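September
By Azra Vukčević

Buying a picking arm on the strength of its simulator

Golob sells its sorting arm in two parts. The first is the hardware, which most buyers in food handling already understand. The second is Nulasex, a simulation package licensed by the seat, in which the customer is supposed to prove the job before ordering anything. I have spent the past month with the second part on behalf of Holside, a packing firm that handles loose potatoes and wants to take people off one inspection table. My view is that the package is worth paying for, and that it is being sold for the wrong purpose.

The sales material treats a simulated pick as evidence. Set up the cell, run the task 1,000 times, read the success rate and sign the order. Mirsad Matić, who runs the line at Holside, was given a rate of this kind at a demonstration and asked what it was a rate of. It is a fair thing to ask. A simulated pick is a statement about a model of a potato, a model of a finger and a contact solver that joins them. If any of the three is poor, the number is poor, however many runs sit behind it.

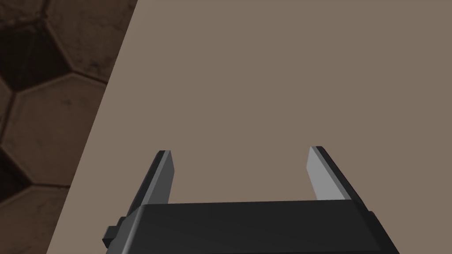
Can a simulator tell a packing firm whether the arm will pay for itself?

Only in part. It can show that the reach and the cycle are feasible, and it can rule out a layout that would never work. It has no knowledge of soil on the skin, worn finger pads or the hour lost when a sensor needs cleaning, and those decide the payback.

The geometry side of the package is good. Camera placement on the wrist can be changed in a minute, and the view is rendered again at once. I tried eight mounting positions and rejected most of them before lunch. On a real arm each would have needed a bracket, a cable and a fresh calibration. Teodora Jurić, who did our integration drawings, put the saving at 30 hours of bench time, and I see no reason to argue with her.

Objects are where care is needed. The supplied produce library is small, and every item in it is a rigid body. For potatoes this is tolerable, as a sound one barely yields under a light grip. For tomatoes it would be useless. Friction is a single value per object, set by the user, and the default is generous.
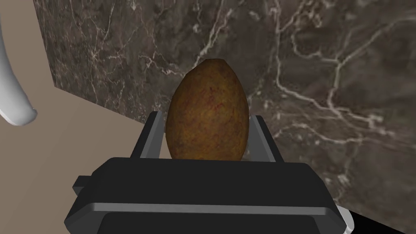

Lowering that value changes the results more than anything else on the menu. At the default, almost any closing motion ends in a stable hold. With a figure nearer to what I would expect from a damp skin, grasps taken low on the body begin to slip, and the ranking of the grasp strategies changes with them. A buyer who never opens that menu will come away with the flattering ranking. Golob should ship the package with no default and oblige the user to enter a figure. Zorica Atanasov at Dindden, the reseller, told me that customers would find this annoying. I expect they would.

Licensing deserves a complaint of its own. The seat is tied to one machine, and moving it takes an email and, in my case, a wait until Wednesday. A firm trying out software for a single purchase should not be handled like a design office with 160 engineers.

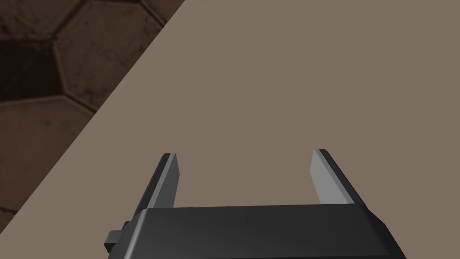

Visual variety is the other setting I would press a vendor on. A policy trained on rendered views learns the background along with the task, and the package allows backgrounds to be changed between runs. Few evaluators bother. A plain taupe tabletop with a tiled floor past its edge, and nothing between the open fingers, is an easy view to interpret, and a system that does well over it has been asked very little. Holside's table is scratched steel under strip lights, with peelings on it. I would want the textures, the lighting and the clutter varied widely before giving any weight to a success rate, and I would want the vendor to hand over the list of what was varied.

The proper use of the package is therefore to reject things. It rejects bad camera mounts, unreachable bins and grippers with too little opening, and it does so cheaply. What survives should go to a trial on real produce at the vendor's expense, with the acceptance figure written into the contract and measured on the customer's own floor. Holside has asked for those terms. Golob has so far offered a longer software licence instead, and I have advised Matić to turn it down.

Related items
Zdenka Vlachou: Finger pads and the cost of replacing them
What a reseller's demonstration leaves out
Acceptance tests for small packing lines
Seat licences and the occasional user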